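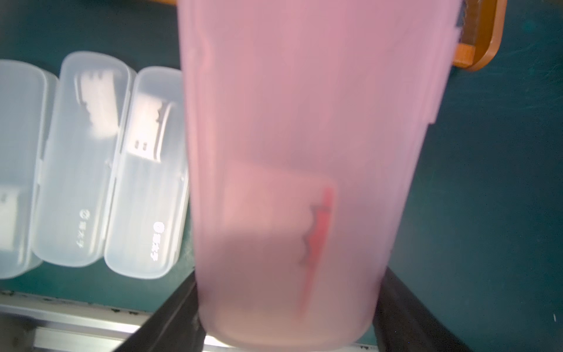 Small plastic cases and cups: keep or toss?

Forum: Sorting and Storage > Craft room and desk

bdobson_11
Clearing off my work table this month and I keep stalling on the same stuff. I have a pile of clear plastic cases with hinged lids, the kind a USB flash drive comes in, and a bunch of frosted plastic cups. Pink, see-through, decent size. The cases have a little logo with Chinese characters printed on them, otherwise they're plain.

My shelf above the table is 11 inches deep and already full. Do people keep these cases or just put the drives in one box? And are the cups any good for storage, or am I fooling myself?

- Beverley

wackroyd
Keep the cases if the drives stay in them. Toss the empties. I had a drawer full of empty ones for years and used 2.

stockdale_g
I disagree on the empties. A hinged case that size holds sewing machine needles, SD cards, spare fuses, earring backs. I buy the Grurnus ones for beads and they aren't any better made than the free ones. If yours have rounded corners they won't snag on things in a drawer either.

wackroyd
Sure, if you have beads. She said flash drives.

bdobson_11
I do have needles and a lot of snaps. No beads.

jblackburn
I label mine on the short end and stand them up in a shoebox like index cards. You can flip through them fast. If you lay them flat side by side they eat the whole table. Painter's tape and a fine marker works. Don't use paper labels, the glue stays on the plastic forever.

Aigars_L
For the drives, write what is on them before you put them away. I went through 172 files on one stick last winter just to find out it was a copy of another stick. The case is no help if they all look the same. White stick in a clear case, another white stick in a clear case.

bdobson_11
Yeah, that's my situation. Most of mine are white and I have no idea which is which.

Aigars_L
Number them. Small number on the stick, same number on the case, and a list taped inside a cupboard door.

stockdale_g
Or skip the list and write on the case directly. One more list is one more thing to lose.

Aigars_L
It's taped to the door. It doesn't get lost.

jblackburn
About the cups. Frosted plastic is OK for pens and brushes but tall light cups tip over once you put scissors in. I put a handful of gravel in the bottom of mine. Store the spare ones upside down so they don't fill with dust.

wackroyd
Upside down, yes. I'd still keep two and donate the rest. Catterall has a shelf trolley with cup holes in the top, if you want something that stays put, but it costs more than I'd pay for pen storage.

stockdale_g
I had that trolley. The holes are too narrow for a wide cup. Measure first.

bdobson_11
Update. Kept 7 cases for needles and snaps, plus the ones with drives in them. Standing up in a shoebox, numbers on the ends. Went with writing on the case, sorry Aigars. Two cups stay on the table and the others are in the donation bag.

Aigars_L
Fine by me. Did you check the sticks?

bdobson_11
Not yet. Got through one. It was printer drivers.

jblackburn
What did you use for the numbers? My marker rubs off after a few months if I skip the tape.

bdobson_11
Tape and a fine marker, same as you said. I'll post if it peels.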